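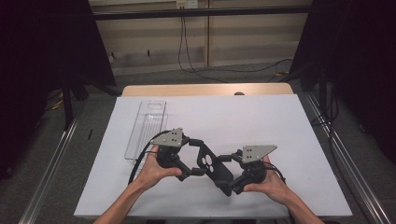

Britstead, August

So this is the write-up of my summer project, which was all about teaching a robot to pack a phone case into its plastic tray by showing it how, with my own hands. No joystick, no typing in coordinates! You pick up a pair of grippers, do the job yourself, and the recordings go off to train the robot later.

I thought I'd be good at it straight away. I was not. My first 16 goes were awful - I kept twisting my wrists the way I would with bare fingers, and the grippers just don't bend like that. Gayan Roy, who had done the Tinham version of the project before me, told me to slow right down and keep my elbows in. Annoyingly, he was right.
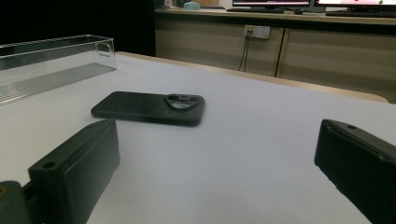
The hardest bit is the approach. With your own fingers you slide a nail under the edge of a flat thing and up it comes, but a gripper has to close on it from the sides, and a phone case doesn't give you much to get hold of. I ended up going for the long edges, nice and low, and moving the start position a bit between goes so the robot wouldn't learn only one spot.

Each go took me roughly 22 seconds once I'd got into a rhythm. By the end I had 304 recordings and threw away 92 of them (dropped cases, wandering hands, one enormous sneeze).

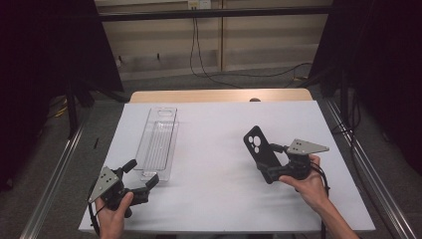

Using both hands was a choice I went back and forth on. One gripper could do the lifting alone, but the tray is so light that it skates off when you nudge it, so the left hand gets the job of keeping it still. It does mean twice as much for the model to learn, and I haven't tried a one-handed set to compare. That's top of my list for next term, along with a softer case that Coşkun has promised to lend me, and a proper chair. My shoulders were wrecked!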